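Marjan Najafi sold her first gift box from a folding table outside the Sevorville library. She now has a shop, Kalano, in what used to be a shoe repairer's on the same street, and she sends out over 1000 parcels a year. I went to see her in July, when trade is slow and she has time to sort the stock.

"People think it's a toy shop," she said. "It's mainly boxes. I like a box with a picture on it and I always have."

Her taste runs to pale colours and animals. She grew up with a biscuit tin that had a duck on the lid, and her mother, Touran Daneshvar, still keeps buttons in it. The tin was never for sale, although customers have asked.

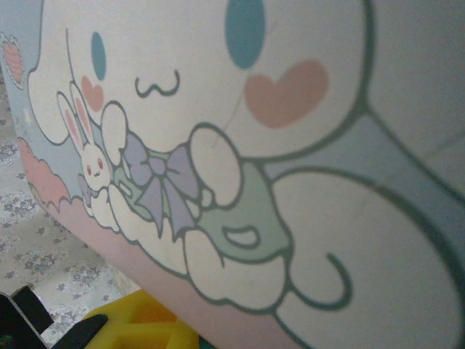
She chooses the designs from a catalogue twice a year and orders only what she would give to someone herself. "I've had years where I bought what the rep told me to buy. It sat there. The rabbits went and the racing cars didn't." She looks at faces first. If the eyes are wrong she won't order it, however cheap it is. She also checks the print for marks, and anything with a crease goes in the reduced basket by the till.

Small boxes are harder to sell by post, she told me, as people can't judge the size from a screen and are cross when it arrives.

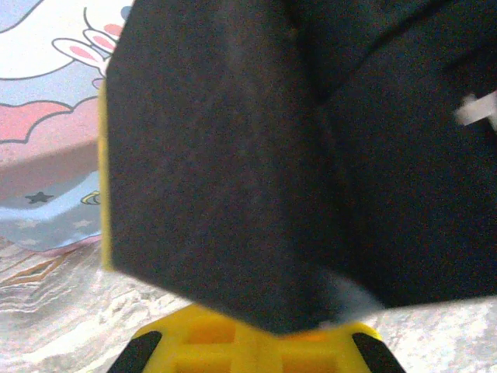 Najafi is fussy about dark materials and doesn't mind saying so. "Black shows everything. You get it out of the bag and in ten minutes it looks as if the cat's been on it." I could see what she meant with the charcoal block, a soft, fibrous thing with tiny light flecks all over its surface, which looked darker still with cartoon colours behind it. She won't put black inside a white box for that reason. She has tried grey from Ghorbani and found it dull, and for the moment she uses plain tissue.

The tabletop was chosen for the same kind of reason. A beige marble pattern hides dust and tape marks, and pale card still shows up on it well enough. The flowered wallpaper was Idrisa Wanyama's idea. He built the shelves in the front of the shop and had two rolls left over from his own hall.

"I said no to it first," Najafi said. "Then I saw a bit held up and I said yes. It's an old lady's bedroom, that paper. I like it." 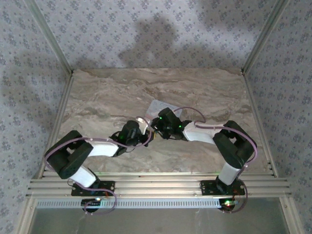
Issue 181

I asked whether she would ever have her own boxes printed. She got a price from Stolletti last winter, but the smallest order was too large for her storeroom, which already holds 18 crates. She may share an order with Wondimu Tesfamariam, who runs the card shop by the station – they haven't settled on a picture yet. He wants a goat. 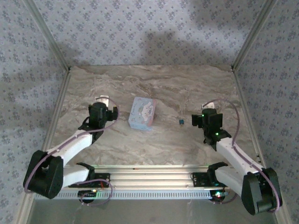
Eckhard Frerichs

Light blue sells best with her customers, followed by yellow. A small blue box with a white character on it will go to a grown-up as often as to a child, she said, and usually for keeping earrings or hair clips in.

"They tell me it's for a niece," she said. "Then they come back for another one."

Kalano is open from ten until four, and shuts for lunch when Najafi is on her own.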